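Software corner: the new grasp labeling tool is in use

For readers who missed the last two issues: our small group at Skurnisden writes the software that turns recordings from hand-held grippers into training data for arm control. We do not build the grippers. Our part begins when the recording is copied to the disk, and it ends when a clean set of jaw positions, jaw openings and time marks goes to the people who train the policy.

Since last week the labeling tool, which we call Cendlow, has a new version. Leonor Barreto wrote most of it during the winter, and Demetrius Doucet has moved the old projects over. The old version could treat only one gripper at a time. When two grippers worked on the same object, we labeled the two recordings separately and then tried to put them together by hand. This was slow, and the mistakes were hard to find later.

The new version opens both recordings side by side on one timeline. It looks for moments in which one gripper is visible to the camera of the other, and it uses these moments to check that the two clocks agree. The tube set, which we are labeling at present, has many of them. In the view below, the second gripper comes in from the left with its upper finger at the top of the tube, while the jaws of the near one stand open close to it. 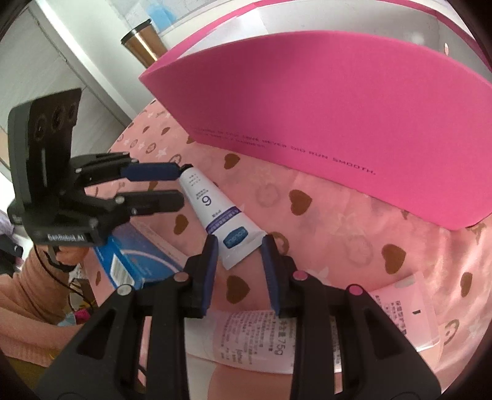 What the tool does with such a view

First it finds the round caps on the joints of the near gripper and computes the jaw opening from them. This part is old and works well. Then it searches for the second gripper and gives it a rough pose. Finally it asks the labeler for one decision: which gripper has contact with the object, the near one, the far one, both or none. We tried to make this decision automatic, but in July last year we gave up on it, and I think it was right. A person needs a short look. Our classifier was wrong too often when the pads are dark and the gap to the object is small.

The second problem was the surface. The cloth under the tubes is pink and full of brown hearts, and the segmentation module (the one named Pettigrew, from Bilteck times) liked to take a heart near the crimped end as a part of the tube. Demetrius added 71 hand-drawn masks from this set to the training, and the edges are now much more stable. Print on the tube was also a difficulty. A purple band across a white tube looks to the module like a border between two objects. We now join two regions if they move together for 15 frames – a simple rule, but it repaired most of the cases.

Please keep one thing in mind if you label this set. Other tubes lie close to the near gripper, and they are not the target. Do not draw a mask on them, also not when they are large in the view. The target is the white tube with the large 6.

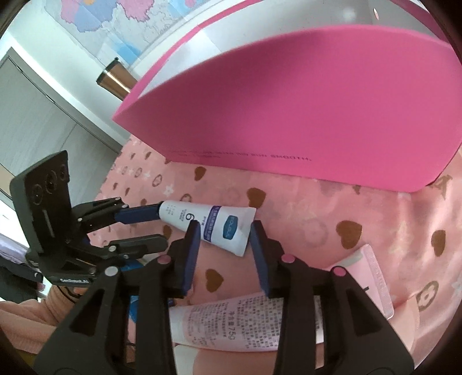 White target tube between the open jaws, with a finger of the second device against its cap end.

Numbers and next steps

The full set has 2,000 recordings, and 70 of them are finished with the new tool. Leonor would like to have two more labelers from the planning side, for one afternoon each week. You do not need to install anything, the tool runs in the browser, but please use the large monitor in the lab because the two views are too small on a laptop.

Known faults in this version: the undo key forgets the contact decision if you change the view before pressing it, and the timeline jumps to the beginning after export. Both are on Demetrius's list. If you find another one, write it in the tracker under Cendlow and add the recording number and the time mark. Reports without a time mark take us very long to check.

The next issue will have a text by Leonor on how the planner uses the contact labels when it must choose which arm lets go first.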